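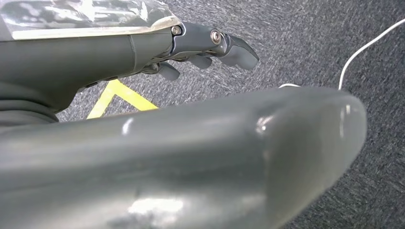
July 31, 2023

Day two of the summer project at Udley and I have become the person who knows about cables. I didn't apply for this. I moved one on the first morning and the post was filled.

We call the robot Gunawan, after the instant noodles somebody lived on last term, and it now answers to more people than I do. The task is the same as in the handbook: the hand has to come up under a board that a human is holding, close on it, and take some of the weight without crushing anything. Sixteen marks for the attempt, 4 for the write-up, and I know which of those I'd rather be judged on.

Spent the whole morning on the thumb. Our code is called Cisenine (don't ask, there was a vote) and it has 1,241 lines, of which I would defend perhaps the first page. The thumb was closing before the fingers. I swapped two numbers, then it closed after the fingers, and late, like a guest who has been told the wrong time for dinner. Swapped one back. Wrote it all in the log in the neat handwriting I use when I'm cross.

After lunch we did board practice. Everyone takes a turn at holding, and everyone says it's light, and everyone has changed their mind by the third go.
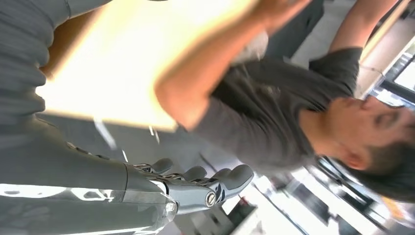
Board up, fingers open, Gunawan thinking it over.

My own turn came last. My arms are still complaining and I've had to type this with my elbows on the desk.

Skiltel want our progress report in August, with a page on "lessons learned". So far I have: label the cables, eat before board practice, never hold a vote on a name. Tomorrow it's the thumb again. I've asked to have first go at it, before anyone can improve it.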